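Marlina Nair
I am moving my bathroom things to the new flat in Grotow this month and I have decided to do it in the correct way, with one cup and one bag. Small thread.

1/ The old flat had a shelf 53 cm wide over the sink. Everything lived there, also things that did not need to live in a bathroom. The new one has no shelf. It has a sink and a very small window.

2/ So the rule is: toothbrushes stand in the cup, little bottles stay in the clear bag and the bag hangs on the door. My friend Agata Messina does it like this since years and her sink is always free.

3/ I looked at an organizer from Farnstead. It is nice, but it is too deep for my wall. I measured two times. Then I closed the page.

4/ For the bottles, please use a clear bag. I had a dark one before and every morning I was searching for the face cream with my fingers, like in a pocket.

5/ Colors are important if you share. In our home blue is for me, orange is for my sister and green is for guests. Before we had two white ones and this was not a good time.

6/ Today's sorting, on the wooden table, before the brushes go in the cup:

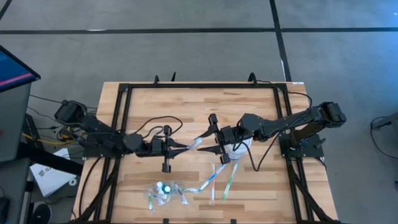 Blue, orange, green. White cup, bottles in their bag.

7/ Question for people with hard water: how often do you wash the cup? In February I washed it every week and there was still a white ring at the bottom. Vinegar helps a little. I would like to hear other ideas, but please without bleach.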